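From: Judite Rocha
To: uvdale-seeds
Date: 2022-12-07
Subject: Re: [uvdale-seeds] Winter bean swap, how many and how dry?

On Sunday evening a member in Ziltholm wrote:
> I have a jar of Solell pole beans left from September and would
> like to put them in the swap. Do they need to be frozen first?
> Also, what is the smallest packet you will take? Last year I got
> one with only a few seeds and none of them came up.

Freeze them, yes, but only once they are properly dry. Hit a bean with a hammer on something hard. If it shatters, it is ready. If it mashes, give it 2 more weeks in an open dish and try again. Then put the jar in the freezer for a few days with the lid tight, and let it come back to room temperature before you open it. That takes care of weevils.

The smallest packet for beans is 11 seeds. Peas the same. For tomatoes and lettuce I don't mind as long as there is enough to sow a short row. Please write the variety, the year, and the town where it was grown on every packet. "Mom's green ones" is fine as a name if that is all you know, but add whether it climbs.

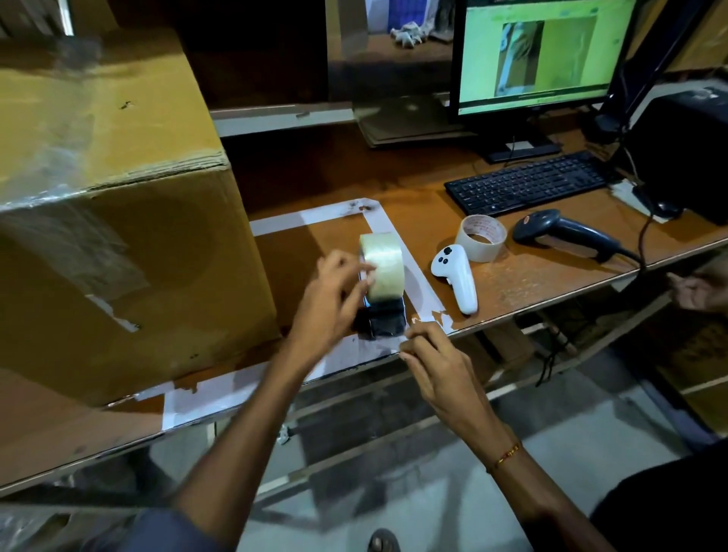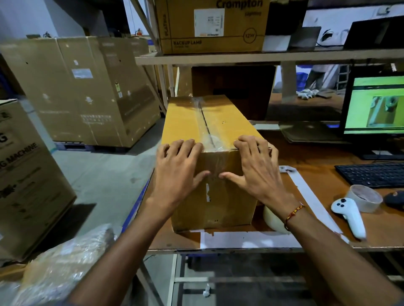 The Tessier bush beans are a separate matter. Three people have told me theirs came up with runners this summer, so I suspect they crossed with something or got mixed at the shelling stage. Please don't send any Tessier this year unless you grew it well away from other beans. Whatever you do send should go in a cardboard box with clear packing tape along the center seam on top, like the one in the second picture, and not in a padded envelope. Two envelopes went through the sorting machine last winter and the beans arrived split. Paper packets inside, no plastic bags.

Mail everything to P.O. Box 3948, Uvdale, and put return postage in with it. I have space for 80 packets of beans in total. After that I will post here and the rest can wait for spring.

Judite

Recent threads in this list
- Parsnip seed, one year old, worth sowing?
- Squash isolation distances in small gardens
- Solell: pole or half-runner?
- Mice in the seed cupboard
- Catalog corrections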